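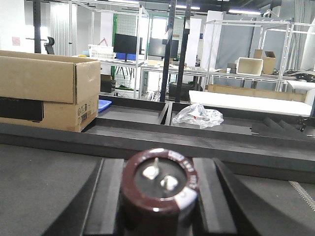
Filed under: Threads, Home & Money

Home Latest Threads Letters About

My amplifier is older than my marriage and has needed less attention, until last month, when it began to hum. A thread on trying to get a thing mended in Dultthorpe.

First I rang the manufacturer. I was number 8 in the queue and stayed number 8 long enough to learn the flute part of the hold music. They stopped supporting my model in a January so long ago that the woman had to go and ask what it was.

She offered me 30 pounds off a new one. The new one has an app. I have no wish to log in to my own records.

Then the big shop on the ring road. The lad was lovely. He asked if I'd tried turning it off and on again, and I said that was more or less how I'd been operating it for decades.

He looked at the estimate screen for a bit and said repair would be 256 pounds before parts, "but you could put that towards something". Everything in that shop is a thing you could put money towards. 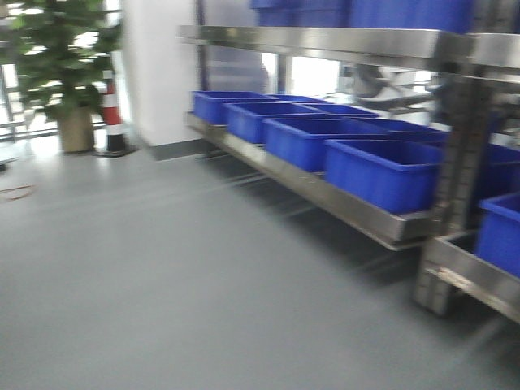
Blue bins on steel shelving, cone to the left.

So, Studero. One counter, one bell, one sign saying the bell doesn't work. Run by Roxana Taipe, who has the gift of looking at your treasured possession as a vet looks at an elderly spaniel.

She asked when the hum started. I did the hum for her. She asked me not to do the hum.

Ticket number 564. I asked whether there were 563 people ahead of me and she said no, some of them had died.

While I waited a man came in with a Clestitz toaster. He wanted it saved and he didn't want to discuss the cost. His wife, outside in the car, did want to discuss the cost. You could hear her through the glass.

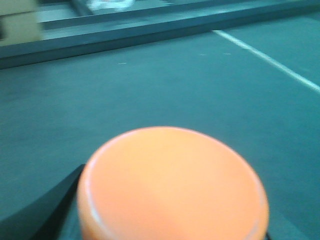 Orange cylinder, close up.

What gets me is how embarrassed we all were. Every one of us in that queue apologised for bringing something in. "It's only an old radio." "It's silly really." We'd have walked out of the ring road place with a new telly under each arm and never blushed.

My dad had a drawer of fuses, string and plugs cut off dead appliances, and I thought it was the saddest drawer in England. I now have the drawer. I also have his string. 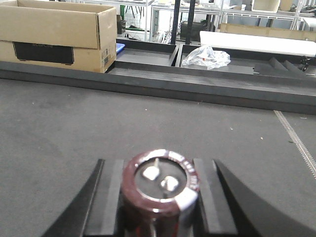
Anyway, three weeks, a phone call, and a bill that came to less than my last haircut and dinner. I won't say how much in case you all turn up and I lose my place for next time.

First record on was my neighbour Alaoui's choice, as he'd lent me a radio in the meantime. He chose brass bands. Two sides of brass bands, and not a trace of hum to cover them.

The app people have emailed to ask how likely I am to recommend them.

Print this page | E-mail to a friend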